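Ticket: Zorard plate reader giving low readings on gut bacteria cultures
Opened by: Clyde Ruiz-Ortega
Status: Open, waiting on part

Hi all, me again. I'm running the mouse colon cell plates for the Barroso study and our Zorard reader has started giving me numbers I just don't believe. The peroxide assay wells that should come out nice and bright are reading low, and only in the first 3 columns. The rest of the plate looks great! I've been staring at this since Friday and I'm starting to take it personally.

What I've tried so far:

Restarted the reader and the laptop. Same numbers.

Made a fresh batch of dye, in case the old one had gone off in the fridge (it does that). Same numbers.

Turned the plate around and read it backward. Now the low wells are at the other end of my plate map, so the problem stays with the reader and my cells are off the hook – big relief, they took forever to grow.

Ran a blank plate with plain buffer. All flat, no help. 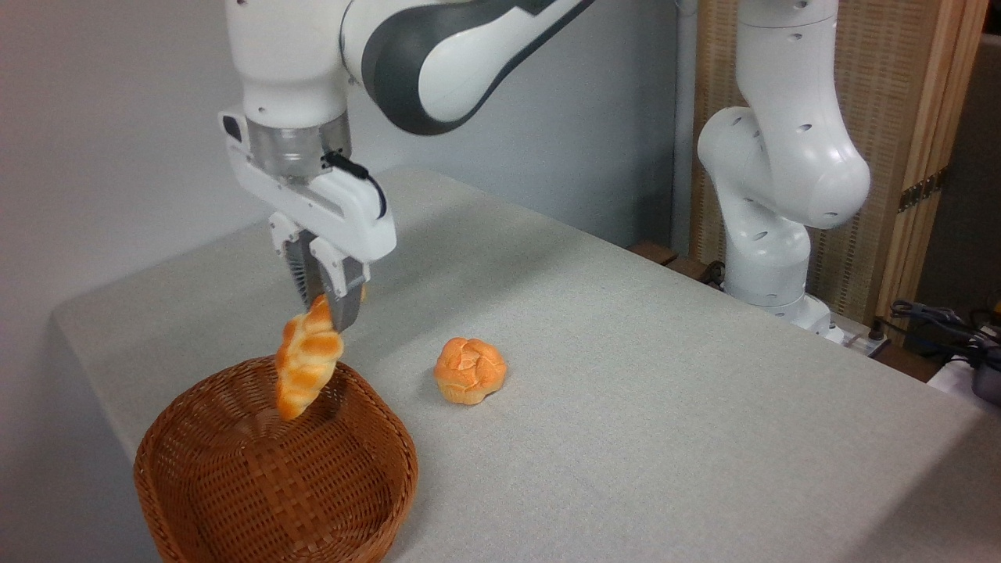
Does the low signal show up at every wavelength, or only the one you use for the peroxide dye?

Only the dye one. I ran the same plate at 500 and every column matched its neighbors, then went back to 425 and the first columns dropped again.

Update, 2:15 p.m. Reginald Szabo came by and asked if I'd looked at the calibration file, which I had not. The reader keeps a separate correction table for each wavelength, and ours for 425 was last saved in March. I opened it in Ernano (the old version, the new one hides the table under two menus) and the entries for the first columns are way off from the others. So I deleted the table, loaded the factory one and read the plate again. Better! Column 3 is fine now. Columns 1 and 2 are still low, though less than before.

Update, later the same day. Reginald thinks there's a second problem under the first, maybe a smudged or scratched filter on that side of the carriage. I pulled the 425 filter and there's a cloudy patch near one edge. Wiped it with lens paper and alcohol, let it dry, put it back. Column 2 came up a little, column 1 didn't move. The patch is still there, so I think the coating is going.

I've ordered a new filter from Grarnance and put the order under the Barroso account. Until it comes, please leave columns 1 and 2 empty on any peroxide plate, and if you read at 400 instead, write that on your sheet so we don't mix up the two sets later. Anything you've read at 425 since March probably needs a second look – sorry, I know that's a lot of plates. I still have my raw files and can rerun mine with the factory table, and I'm happy to do yours too if you drop them in the shared folder.

Leaving this open until the filter is in and I've read a full plate on it.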